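Can a machine empty a dryer on its own yet?

Posted in Home Automation, 6/25/20

Stikov
I have a front-loading dryer and a bad shoulder. Is there any machine that can move clothes between the drum and a bin without me standing next to it? I don't need folding.

Fergal Gallagher
Partly. Rigid objects are mostly solved, cloth is not. A shirt has no fixed shape, so the gripper has to choose a grasp point on a heap that changes every time something is pulled from it. Dark items against a dark drum are the worst case, as depth cameras return very little there. 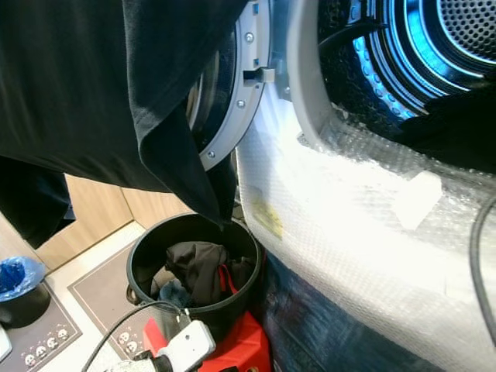 Black garment over the bin, dark cloth on the drum lip.

In my own log of 700 single-item transfers, 106 needed a second grasp. The usual fault was two items coming out together. Straps and sleeves also catch on the door latch. Place the bin directly against the machine, under the opening, and the drop error goes down a lot. Wash light and dark loads separately if you can.

Ó Néill
No. Get a pedestal and a reacher tool.

Rovden
Agree with Fergal on dark fabric. Drum lighting helps, but glare off the metal can be as bad as no light. I would not run one unattended. Mine stopped at item 437 with a sock in the door seal and waited there until I got home.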